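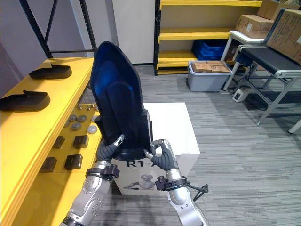
Both hands on the seat shell, white box behind it.

Ticket 592 - right hand lets go early
Status: open (reopened Monday)
Project: Mivum, shared shop, Ullport
Priority: normal, though I'd call it high

Reopening this. It was closed with "fixed by new grip settings" and I don't buy it. Whoever closed it ran 10 lifts of the seat shell and got no drops. I ran 10 more with the same settings and got 3. All 3 were the right hand opening before the left had been told to do anything.

Checked so far:
- Swapped the Banen hand cable for the spare. No change.
- Reseated the plug at the right wrist. No change, and I didn't expect one.
- Went back to the old settings file. Same fault, so the new settings never fixed a thing.
- Read the log. Error 976 shows up just before each drop. The Onishi driver notes call it "command late" and leave it there.

The forum answer for 976 is to raise the timeout. That hides the message. I want to know why the command is late.

Next I tried one-hand work on the yellow shelf, using the shoes. If the wrist or the motor were bad I'd expect trouble there too. No drops and no 976 with either hand. A shoe is a lot lighter than the shell, so I wouldn't hang much on that. 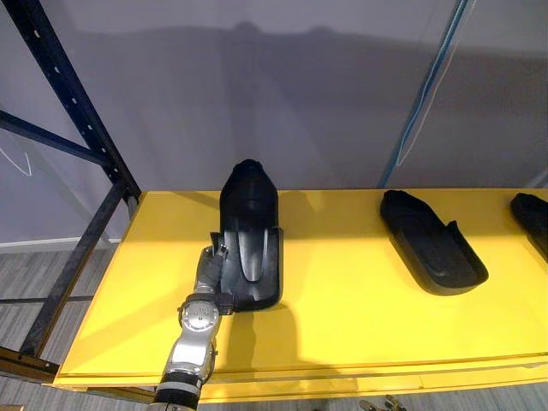
Reply from the Mivum list: have you looked at the power side? Two hands squeezing at once pull a lot more than one, and a sagging supply can make the hand board restart. The driver would log that as a late command.

Could be. I've heard "it's the power" on every ticket we've ever opened, and it was right once. But it does fit two hands failing and one hand working, so I'll put a meter on the right hand supply during a full squeeze and log it next to the driver output.

Please leave the timeout alone until then, and please don't close this on another short run.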